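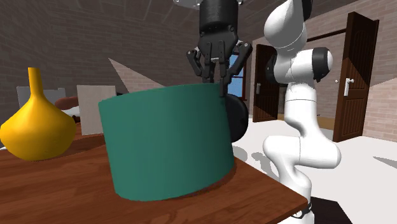
A simulated tabletop in the Wenon set: the gripper above the green cylinder, with the vase to the left and the box behind.

Wenon: Frequently Asked Questions

Last updated September 2025

We receive many of the same questions by e-mail, so we collect them on this page. If your question is missing, please write to the Stolley Lab address in the footer. We try to answer within a week, but before deadlines it can take longer.

What is Wenon?

Wenon is a method for choosing a grasp on a large, plain object when other objects stand close to it. It takes one color image and one depth image, and it gives back a short list of grasp poses with a score for each. The score has two parts. One part says how likely the fingers will hold the object. The other part says how likely the hand or the arm will touch a neighbor on the way in. We train the two parts separately and combine them only at the end.

Why two scores? Most methods have one.

In our first version we also had one. The network learned quickly to avoid crowded places, and so it gave low scores to good grasps only for the reason that a box stood near. With two scores you can see what the method is afraid of. You can also change the weight between them without training again, and this is what most of our users do first.

Which objects are in the set?

The set has 51 object models. They are simple household shapes: cylinders, boxes, vases, some rounded and elongated things. Many of them have a smooth surface with no print on it. We selected them like this on purpose, because a label or a handle gives the network an easy hint about where the object is and how it is turned.

How many scenes are there?

There are 1246 scenes for training and 944 for testing. The test scenes use the same rooms but other arrangements of the objects. Please do not move scenes from the test part to the training part. We received two comparisons last year where this was done, and the numbers could not be used.

Why is there a whole room around the table? Would a gray background not be enough?

It would be enough for the grasp itself. But the network also has to work with brick walls, doors, a window and strong shadows, and these things disturb the depth edges and the colors more than we expected. When we trained on a gray background and tested in the full rooms, the contact score became too careful near every dark shadow on the table. It treated the border of the shadow as the border of an object. Training in the full rooms made this error much smaller, but it did not remove it.

Can I change the light?

Yes. Each scene file has a light section with direction, strength and color. The default is one strong source with hard borders of shadow. If you make the light very soft the task becomes easier, so please write your light settings in your report.

Why does the cylinder sometimes lean in the pictures?

There are two possible reasons and a still picture does not tell you which. The camera in the viewer is free, and with a wide lens upright things near the border can look tilted. Or the object is really tilted in the simulator. To know it, read the pose of the object in the state log. The angle is saved at every step, in degrees, under the object name.

Is a grasp on the rim different from a grasp around the body?

Yes, and we save them as separate types. The large cylinder is wide compared with the opening of the gripper, so for this object the list usually contains rim grasps, with the fingers pointing down. For the neck of a vase the method prefers to close around it from the side, if the arm has place for this. Rim grasps are more sensitive to small errors in height. If your depth image has a constant error, you will see it there before anywhere else.

What counts as a success?

The object must be lifted by 4 centimeters, and all other objects must stay where they were. We allow a very small movement of the neighbors, and the limit is written in the settings file. A grasp that lifts the object but pushes the box away is saved as a failure of the second kind. Please report both kinds and do not add them together.

Does it work on a real robot?

We tested it on a real arm in August, with a smaller group of objects. The grasps around a body or a neck worked nearly as in simulation. The rim grasps were clearly worse, mainly by the reason that friction on smooth surfaces is difficult to model. We do not publish a number for this yet – the test was too small and we changed the finger pads in the middle of it. The result will be in the next report.

What is Sepp, and do I need it?

Sepp is our scene builder. It places the objects on the table, checks that they do not go into each other, and writes the scene file. You need it only if you want to make new scenes. For training and testing with the existing scenes, the Wenon package alone is enough.

Sepp stops with the message "no free placement". What should I do?

The table is too full for the distance you asked. Reduce the number of objects or make the minimum distance smaller. A corner of the table is a difficult place too, as Sepp does not allow any part of an object to stand over the border.

Can I use a different arm or gripper?

A different arm, yes, if you have its model file and its joint limits. A different gripper is more work. The contact score learned the shape of our hand, with linkages that go out to both sides, and it will be wrong for a narrow one. You will need to train this part again. The holding score can often stay.

What is the license?

The code and the scenes are free for research and teaching. For use in a product, please ask us first.

Where do I download the files?

From the Kandbridge server. The link is sent after you fill in the short form. If the download stops in the middle, start it again with the same link and it will continue from the last complete part.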